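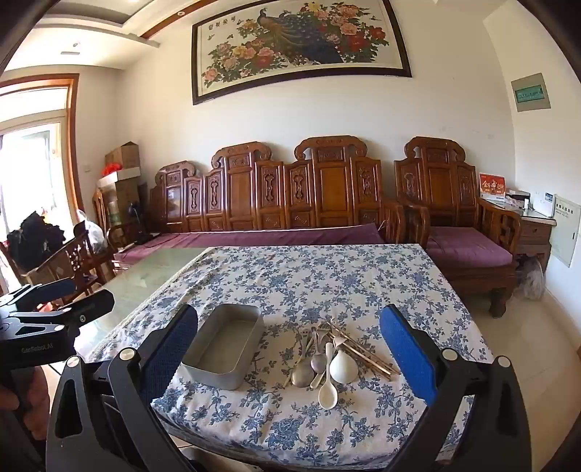

Tabuleiro de metal sobre uma toalha com raminhos de flores azuis.

Porque é que algumas histórias começam a meio?

Já abriste um livro e, logo na primeira linha, alguém ia a fugir de um crocodilo? Não sabias quem era, nem onde estava, nem o que tinha feito ao crocodilo. E mesmo assim viraste a página a correr!

Este truque é antiquíssimo e tem um nome em latim: in medias res (lê-se «in médias rés»). Quer dizer «no meio das coisas». Quem escreve salta a parte do acordar e do pequeno-almoço e atira-nos logo para dentro da aventura.

Vamos experimentar. Imagina uma história passada na ilha de Bevia. Podia começar assim:

«Era uma vez uma menina que vivia numa casa com 23 janelas e gostava muito de mapas.»

Está bem, ficamos a conhecer a menina. Mas agora lê esta:

«A ponte tinha 101 tábuas e a menina ia na 90 quando ouviu a corda estalar.»

Ui! O que é que ela faz na ponte? Vai cair? Quem mexeu na corda? A tua cabeça encheu-se de perguntas, e são essas perguntas que te puxam para a frente.

E o resto, quando é que se conta?

Mais tarde, aos bocadinhos. Quando a personagem chega a um sítio seguro, pode lembrar-se do que aconteceu antes. A essa viagem ao passado chama-se analepse, ou, em inglês, flashback. No cinema às vezes até muda a cor das imagens, para percebermos que recuámos no tempo.

Só é preciso ter cuidado com uma coisa: se houver mistérios a mais, o leitor perde-se. Convém dar-lhe depressa uma pista, como um nome ou um lugar.

Agora é a tua vez!

Pega numa história que já tenhas escrito e procura o momento mais emocionante. Copia essa frase para o cimo de uma folha nova e continua a partir daí. Se não tiveres nenhuma, usa este começo: «Faltavam 11 degraus para o topo da torre de Flikard, e a lanterna apagou-se.»

Depois lê a tua história em voz alta a alguém e repara na primeira pergunta que te fazem.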